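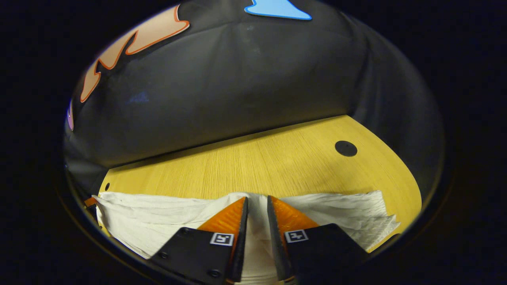 A crumpled paper towel on the light wood table, dark specks and all.

I used to toss a paper towel after one swipe, and we went through rolls like crazy. Now I keep the barely used ones in a jar by the sink and give them a second job — crumbs, coffee drips, the gunk around the faucet.

For my wood table I dampen one a little, wring it out hard and wipe with the grain. Then a dry one right behind it! I never let water sit for more than 10 minutes, especially near the cord hole, where it loves to sneak under the cover.

Greasy spots get a drop of dish soap first (just a drop, or you'll be rinsing all night). Ragged old towels are fine for this, but if one starts shedding bits, switch to a cotton rag. I cut up a worn-out T-shirt and got 7 good ones — still using them, and they go right in the wash with the dish towels.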